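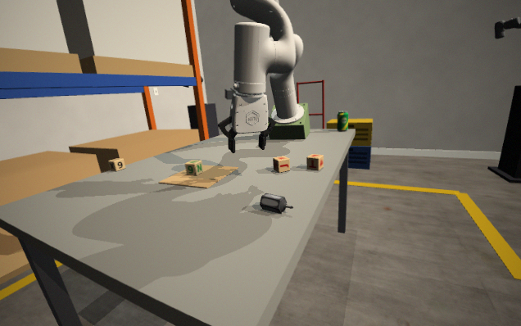
The simulated bench, between runs, with the two-finger gripper on the arm.

I've been trying out grippers in simulation since the start of February, and I've come around to an opinion that will annoy a few of my friends: most gripper comparisons, mine included, tell you more about the cubes than about the grippers.

Let me back up a little. Our shop does small parts handling for people who can't afford a big integrator. My job this winter was to help pick one gripper for a cell we're calling Tandetmont. We had 2 candidates. Amamus is a plain parallel design, two flat fingers that slide in and out and that's the whole story. Halier has fingers that swing on linkages, so they can pinch or sort of wrap, depending on what they meet on the way in. Halier costs a lot more. You can guess which one the engineers wanted (me too, I'm not made of stone).

So I did what everybody does. I put wooden cubes on a table, wrote a pick routine, and let it run overnight. We use a little in-house controller called Shim that sits between the planner and the arm, and it happily logged 797 attempts per gripper before I'd had breakfast. The two success rates were so close that I checked whether I'd loaded the same file twice. I hadn't.

And I was ready to write that up! I had the chart and everything. Cheap gripper ties expensive gripper, buy the cheap one, see you at lunch. Then Randa Akl, who builds the physical cells and has much less patience for charts than I do, looked over my shoulder and asked how many cubes our customer ships. None, is the answer. They ship motors, brackets and bagged hardware.

That stung, but she was right. A cube is about the kindest thing you can hand a gripper. The sides are flat and parallel, it stays where you put it, and if you come in a few degrees off, the fingers just square it up for you. The little black motor lying on its side in the foreground is a much ruder customer. It's round, it has a shaft poking out of one end, and if one finger gets there before the other it wants to roll. I'd had it on the table the whole time and never once sent the gripper after it.

When I finally did, the tie was over. I ran 148 motor picks with each gripper, spreading the starting angles around. Amamus did fine when it came in square across the body and got worse quickly when it didn't. Halier missed plenty too, but it missed in ways Shim could recover from, because the part was usually still close to where it started. I think that matters more than the raw score, and I almost never see it reported. A miss that leaves the part within reach costs you a second try. A miss that sends it to the floor costs you a person walking over.

Even a cube changes character when you fuss with what's under it. One of mine sits on a flat square of cardboard, and I'd put that there mostly to give the camera a different background to cope with. But a sheet of cardboard raises the part a touch, and if you model it as a loose object it can slide. My routine had the table height typed in as a constant. For 40 picks in a row the fingertips went in lower than I'd meant and nudged the sheet before they closed. That was my bug, and both grippers got blamed for it in the first draft of the results.

Now, people will say the real problem is simulation. I don't buy it. Sure, friction is a guess, and contact on a curved surface is a guess stacked on a guess, so please don't read my motor runs as a promise about steel and grease. But I'd have made exactly the same mistake on a real bench, only slower and with sorer knees. The simulator did what I asked. I asked it an easy question.

What I'd like to see, from vendors and from the rest of us, is pretty modest. Put at least one part in the test that you expect to fail on. Say what the misses looked like. Publish the starting angles, even the embarrassing ones. And if you're comparing fingers, keep everything else the same – same controller, same approach speed, same camera – which sounds obvious until you read how many comparisons swap all of it at once and then give the credit to the fingers.

As for Tandetmont, we haven't decided yet. Amamus with a pair of V-notched fingertips might get us most of the way there for a lot less money, and Randa has a set half drawn already. I'm loading her model into the simulator next, and the motor goes first this time.

Posted 2/6/26? No, 6/2/26 – I still write the month first out of habit, and the overseas office has asked me to stop.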